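Workshop notebook, Prikileck bindery
2022-02-12
Entry by S. Gallagher. Copy to T. Degefa.

Subject: resewing of the Doherty ledger, second half.

The text block was collated again before work resumed and agrees with the October record. All gatherings are present. The old spine linings have been removed with wheat starch poultice and the folds repaired with thin Japanese paper. Two folds near the back remain weak and have been guarded a second time.

Sewing is on raised cords, as before. The thread supplied by Tesell is slightly thicker than the last reel and produces more swelling at the spine. Mr Hegarty recommends lighter tension at the kettle stitches and a change to the finer thread for the final gatherings. This was agreed. Waxing should be kept to a single pass.

The paste made up in the morning was too thin and was discarded. A fresh batch was prepared at the usual strength and labelled. 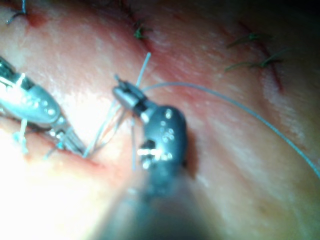

Should the spine be rounded before the first lining is applied?
Light rounding comes first, once the glue has lost its tack, and the lining follows while the shape is held in the press.

Boards are to be cut after the block has rested under weight. The Getville order for millboard is still outstanding; A. Taipe to enquire.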